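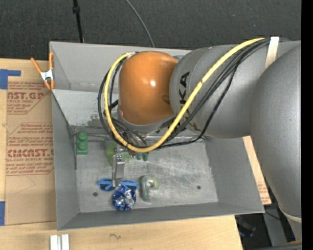
Forage first, then the bucket. If people leave with one thing from tonight, that's the one I want. Most of the horses on our visits list are in light work or none, and most of them get more hard feed than they need. Start with what the horse eats for the other 22 hours of the day. Ask the room how many have weighed a haynet this month. Wait for the hands. An open grey metal bin on a light wooden table, like the one on screen, will do for weighing hay, as long as you take the weight of the bin off first.

Slide 2. Working out the ration
Use a 600 kg horse, a big warmblood type in light work. Total dry feed per day at 2 per cent of bodyweight is 12 kg. At least 10 kg of that as hay. Do the sum on the flipchart, slowly. Last time I rushed it and had to go back. Mention that haylage is wetter, so they need to feed more of it by weight for the same dry matter.

Slide 3. Reading a hay analysis
Hand out the Dronine sheets (one between two). Go down the left column only: dry matter, protein, sugar, fibre. Skip the minerals until after the break. The sample is a December cut-open bale from the Górecki yard, stored under cover. Sugar is on the high side for a good doer. Say what soaking does and doesn't do: it brings sugar down, by an amount that varies a lot from hay to hay, and it washes out some minerals too.

Slide 4. Balancers
A balancer is fed in small amounts and fills the gaps in forage. Don't feed half a scoop of mix and call it a balancer. If a mix is meant to be fed at 3 kg and the horse gets a mugful, the vitamins are short. Pass round the Elluveo and Kurano bags and let people find the feeding rate for themselves. It is in small print on both.

Break, 10 minutes. Put the urn on before slide 3.

Slide 5. Changing feed
Take two weeks over it. Same for new hay, which people forget. Mix old and new.

Slide 6. Questions
Likely ones: laminitis (send them to their vet), oil, garlic, whether sugar beet needs soaking (check the bag). Weigh tape demo in the yard if it's dry. Collect the sheets back in.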